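Reparieren soll man lernen dürfen

In Sostavberg hat der Gemeinderat den Werkunterricht für Erwachsene gestrichen. Er kostete 780 Euro im Monat. Ich halte das für einen Fehler, und ich möchte erklären, warum.
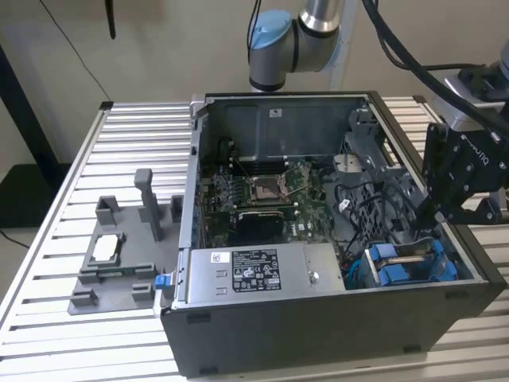

Als ich vor 10 Jahren hierher kam, konnte ich die Sprache schlecht, aber ich konnte einen Schraubenzieher halten. Meine Kursleiterin, Yanti Ngau, hat mir zuerst die Wörter für die Dinge beigebracht. Bei einem offenen Rechner, dessen Prozessorsockel leer ist und dessen Netzteil man silbern liegen sieht, versteht man das Wort „Sockel“ sofort. Aus einem Buch hätte ich es dreimal vergessen.

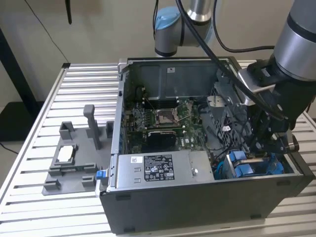 Man sagt mir, neue Geräte seien billig und der Kurs sei deshalb überflüssig. Diese Rechnung ist mir zu kurz. Wer ein Gerät einmal geöffnet hat, kauft danach anders und wirft weniger schnell weg. In Wenatgate gibt es drei solche Kurse, und dort werden sie von der Stadt bezahlt. Ich bitte den Rat, im September noch einmal über die Sache abzustimmen.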